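Getting the office chair through another winter

Posted by Piroska Erdős, Mar 4, 2022
Filed under: Workshop and spare room

Mine started sinking in November. I'd sit down at the right height, answer a few emails, and by elevenses my chin was level with the desk. I put up with it for far too long (a cushion, then two cushions) before I finally spent an afternoon giving the whole chair a proper going-over, and I do wish I'd started sooner. A new one from Jurell like mine would have set me back £259, and all I bought in the end was a tin of grease and a packet of castor rings.

So, cleaning first. Hoover the seat with the upholstery nozzle, and go round the seam where the padding meets the edge, where all the biscuit ends up. For mesh and patterned trim I use an old toothbrush, dry to begin with, then barely damp with a drop of washing-up liquid in the water. Work in small circles and blot with a tea towel as you go. Don't soak it! I soaked my husband's chair once and it smelled like a wet dog for a fortnight.

Armrests get sticky because of hand cream, at least in our house. Warm water and a cloth will shift most of it. I tried the Hadico spray everyone raves about and it left mine a bit tacky, so I've gone back to the cloth.
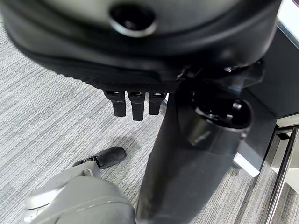

Most people never look at the underneath of a chair, and it's the part that does all the work. Tip yours over onto an old blanket if you can manage it, or get down on the floor with a torch if your back is better than mine. You want a good look at where the column goes up into the mechanism, as fluff and hair love to gather there. On a black chair like this one, with black moulded parts against a black seat, you'll struggle to see the dirt at all without a light, so shine it in from the side. Wipe the column with a dry cloth from top to bottom. Light scuffs on the outside don't bother me, and I leave them be. If you've got tabs or straps hanging from the edge of the seat, brush behind those too, and give each one a gentle tug to see if the stitching or fixing has gone.

Then the bolts. Seat bolts work loose over time and that's where your creaks come from, nine times out of ten. Find the right Allen key (it's in the drawer with the dead batteries), nip each one up a little, then go round again. Doing one up fully before you start the next pulls the plate crooked – ask me how I know.

A word about the gas lift. If yours sinks, like mine did, cleaning won't cure it. Please don't try to open up the cylinder, it's under pressure. You can swap the whole thing, and Kerekes sell them, but check the length and width against your old one before you order. My brother-in-law got mine off with a rubber mallet and a great deal of language.

Castors next. Pull them straight out, they're usually only a push fit. Snip the hair off with nail scissors and pick the rest out with a crochet hook. On carpet they clog far quicker than on a hard floor, so I do ours every 3 months and the ones in the back bedroom when I remember. The Brakico rings I bought are for the bottom of the stem and they've stopped the rattle nicely.

While the chair's out of the way, hoover where it normally stands. Go with the stripe if your carpet has one, then across it. I found two pen lids and an earring I'd given up on.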